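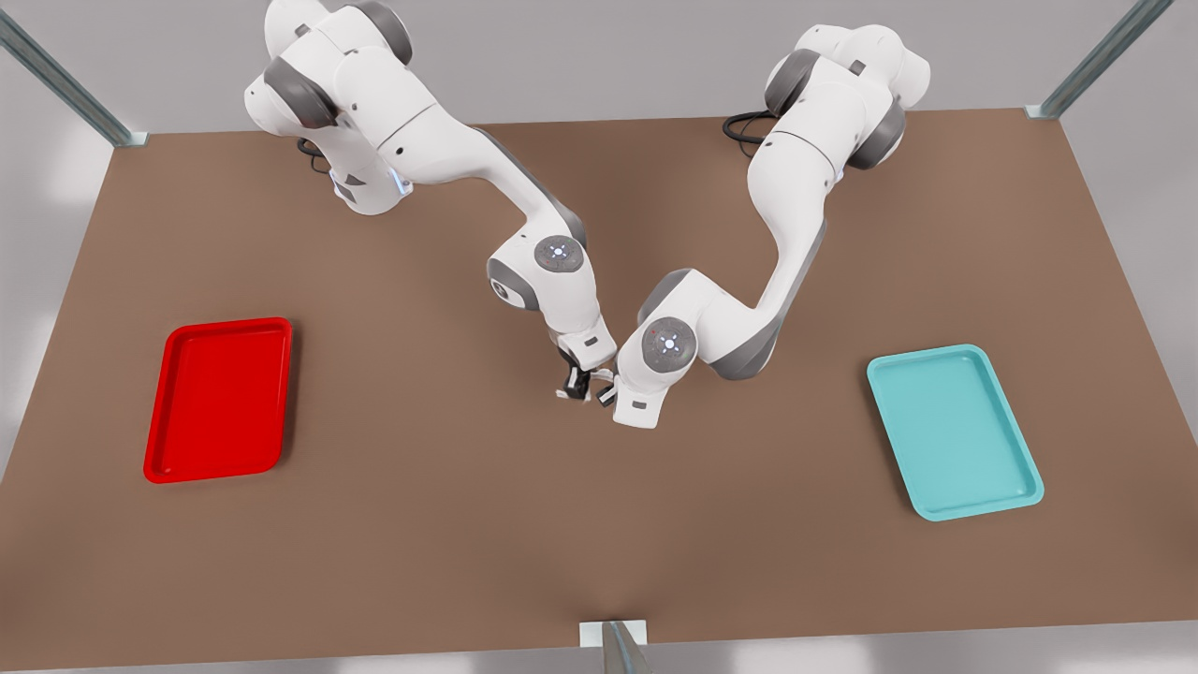
全文约1200字，阅读需4分钟

双臂工作站采购规划专员（招聘1名）
兼：产线试用评估参与者征集

Nonby是一家做小件分拣和包装代工的公司，厂区在Pramow。今年下半年我们准备上双臂机器人工作站，目前处在选型和预算阶段，仿真布局已经做了第一版：两条白色机械臂从桌子远侧伸出，在桌面中间交接，左右各放一个托盘，一红一蓝。后面的设备采购、夹具、备件、验收都要有专人管，所以开放这个岗位。

一、岗位职责

1. 编制双臂工作站的采购预算，分列机械臂本体、夹爪、控制柜、工作台和框架、托盘、线缆、安全防护、安装调试、培训、年度维保。每一项写明报价来源和有效期。
2. 对接供应商，目前在谈的是Kvam和Brasard两家。负责询价、比价、整理技术偏离表，组织现场答疑。
3. 与仿真工程师一起核对布局。托盘离夹爪交接位置较远，需要确认臂展余量够不够，再决定买哪个规格的臂。台面尺寸定下来之前不下单。
4. 跟进交期。长周期件单独列表，每周更新一次。
5. 起草验收标准，到货后参加开箱、通电和连续运行测试。
6. 建立备件清单。夹爪手指属于易损件，首批备货数量由你提方案，车间和财务会签。

二、任职要求

1. 大专及以上学历，机械、自动化、工业工程或供应链相关专业。
2. 有2年以上设备采购或项目预算经验，经手过自动化设备的优先。
3. 能看懂布局图和电气接口表，会用表格软件做多方案对比。不要求会编程，也不要求会操作仿真软件。
4. 能读英文技术手册和报价单。
5. 接受到供应商工厂出差，每次一般不超过三天。

三、工作地点与待遇

Pramow厂区办公楼，双休。薪资面议，按经验定级。缴纳五险一金，有工作餐和班车，出差另有补贴。试用期三个月，试用期内工资不打折。

四、评估参与者征集

除正式岗位外，另外征集20名有手工分拣或装盘经验的参与者，厂内厂外均可。每人参加一次，半天。内容是按现有方法把小件从一个托盘分到另一个托盘，我们记录节拍和差错，作为预算里产能测算的依据。每人完成500件，中间可以休息。参加者领取500元补贴，当天结算，交通自理。

参与者须年满18周岁，双手活动无障碍，能分辨红蓝两色。全程人工操作，不需要接触通电设备。做得快慢不影响补贴，也不作为录用依据。本厂员工参加的，请先跟班组长说好调班。

评估安排在8月进行，具体时段在报名后电话确认。

五、应聘和报名方式

应聘采购规划专员的，请发简历，并附一份你做过的设备预算或比价表。客户名称和价格可以遮掉，保留表格结构即可。邮件标题写“采购规划＋姓名”。

报名参加评估的，不用简历，写清姓名、电话、做过哪类分拣工作、哪几天方便。邮件标题写“评估报名＋姓名”。

面试分两轮。第一轮是电话，主要问经手过的项目。第二轮到厂，会给一份不完整的报价单，请你指出缺哪些项、应该找谁补，时间一小时，可以用自己的电脑。

简历收到后五个工作日内回复。岗位招满即止，评估名额按报名顺序安排。

发布日期：2022年7月28日

分享 2　评论 0

联系我们：Nonby人事部　|　© Nonby 版权所有　|　返回顶部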